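The recording that would not stay in sync

21st August

I promised to write something when I understood the problem, and now I mostly understand it, so I write. Those who only want to know what to check can go to the part with the spring. The rest of you will have to follow me through two weeks of my bad mood.

For new readers: I work with hand-held grippers. You hold one in each hand, you do some ordinary job with them, and the movements are recorded so that later a robot arm can learn from them. At Viltholm we do this mostly in people's kitchens, because a kitchen is full of difficult objects. Bags, bottles, lids, wet sponges. A laboratory table with three wooden cubes is very nice, but it does not teach anybody how to pick up a plastic bag.

The fault showed itself first as something small. Smaranda Dinu, who checks the recordings after me, wrote that in one of my sessions the right gripper "closes before it closes". I did not understand the sentence and I thought it was a joke about my English. Then she sent me the curve. In the data, the jaw opening went down to a small value while in the video the jaws were still clearly apart. A moment later the video jaws closed too, and the number did not change any more. So for the computer I had grasped the bottle in the air, and then I carried the air to the other side of the table.

My first idea was time delay. This is always my first idea. If the video comes late and the sensor comes early, you see exactly such a picture. I spent two evenings moving the one against the other, and I could make one grasp look perfect, but then the next grasp was wrong in the other direction. A delay that changes its sign is not a delay. I should have stopped there. Instead I wrote a small program which estimated a new delay for every grasp, and I was very proud of it, and it was nonsense.

My second idea was the software update from January. I had no reason except that I do not like that update. I went back to the old version, recorded the same movements again, and the error was there like before. I apologize to the update.

Then I did what I should do on the first day. I sat down with the gripper and without any kitchen. I opened the jaws fully, wrote down the number, closed them fully, wrote down the number, and repeated it slowly. With slow movement everything was good. With fast movement also good. I was almost ready to say that the gripper was healthy and the problem was me.

What changed it was an accident. I put the gripper down on its side, a bit hard, and picked it up again, and now the fully open value was different by 7 degrees. I pushed the jaws with my finger and it jumped back. I put it down hard again and it jumped again, but not every time. I think I laughed, but it was not a happy laugh.

Now the part with the spring. Inside our model (it is a Trurkilis body, with finger pads that we print ourselves) there is a small magnet on the end of the shaft, and a sensor reads how the magnet turns. The magnet sits in a plastic holder. The holder is pressed onto the shaft and a flat spring keeps it in place. In my right gripper the spring had lost one of its two feet. It was broken clean, and the piece was lying in the bottom of the housing, where it had probably been for some time. With only one foot the holder stays where it should be when you move gently. When the gripper gets a knock, or when you squeeze something stiff and the load comes suddenly, the holder can turn on the shaft and stay there. The next knock may turn it back, or it may turn it further.

This explains why the test at the desk was good and the kitchen was bad. At the desk I never touched anything hard. In the kitchen you hit the table edge, you hit the wok, you hit the other gripper, and you do not notice, since your attention is with the object.

I went through all recordings made with this gripper after its last calibration. There are 461 grasps. It is not possible to say for all of them if they are good, but we found a way to sort out the worst. When the jaws are fully open, they rest against a stop, so the value there must always be the same. If the open value before a grasp and the open value after a grasp are different, something moved in between, and we throw this grasp out. If they are the same but both wrong, we can correct with a simple offset. Smaranda wanted to throw out everything, and she had good arguments. I wanted to keep everything, and my arguments were mainly that I had done the work and my wrists were tired. We met somewhere in the middle, closer to her side.

There is also a safety matter, and I want to write it clearly, even if it is less interesting than magnets. The wrong values did not stay in our files. One batch was already used for training, and the arm at our partner Litemari got a model from it. On a test with a plastic bottle the arm closed its fingers much more than it should. Nobody was hurt, the bottle was crushed and the table got a lot of water. But the person who made the test was standing near, with one hand ready to catch the bottle if it should fall. We all do this. I have done it perhaps every week. When the model believes that "closed" is somewhere else than it is, then the force limit is the only thing which protects your fingers, and on that day the limit was set high, for a different task with a heavy lid.

So Litemari now has the rule that hands stay outside the reach of the arm while a new model runs for the first time, and the force limit goes back to low after every task. We took the same rule. It is annoying. You stand there and look how a bottle falls slowly and you are not allowed to catch it.

About the repair. I ordered springs from Dumitrescu, the small shop where I always buy this kind of part, and asked for a slightly thicker one. It fits, but you must file the corner of the holder a little, otherwise the cover does not close. I also put one drop of glue between holder and shaft. People with more experience will tell me that one does not glue a thing that one may want to open again, and they are right, and I glued it anyway. The left gripper got the same spring, although its old one was whole.

What I do now before each session takes less than a minute. I open fully, close fully, knock the housing 6 times with the handle of a screwdriver – not with love, but also not with anger – and open and close again. Then I compare the values. I repeat it after the session. If the end values do not match the start values, the session gets a mark in its file name and somebody must look at it before it goes anywhere. I also added a check to the recording program that watches the open value all the time and makes a very ugly sound if it moves more than one degree. I chose the ugly sound myself. My wife asked me to choose another one, so there is a second version, for working at home.

One question is still open. I do not know when the spring broke. The oldest recording with a jump is from well before the one that Smaranda noticed, and in between there are sessions with no jump at all, and some of these were quite rough. Maybe the foot was cracked first and held for a while. Maybe it needs a certain angle. I kept the broken piece in a small box on my desk, and I want to look at the edge under a proper microscope when I can borrow one. If somebody has the same gripper body and has opened it, please write to me what the spring looked like, also if it was fine. The fine ones would help me too.

After the new springs went in I did a long kitchen session with both grippers, with bottles and bags and as many bumps as I could manage without breaking something. The open value stayed within half a degree on both sides. 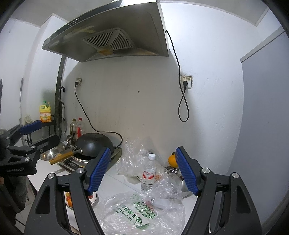
I will leave it like this for a few more sessions before I say that it is repaired. The correction script for the old grasps is almost ready to share, I only have to translate my comments in it, which are at the moment in two languages and not very polite.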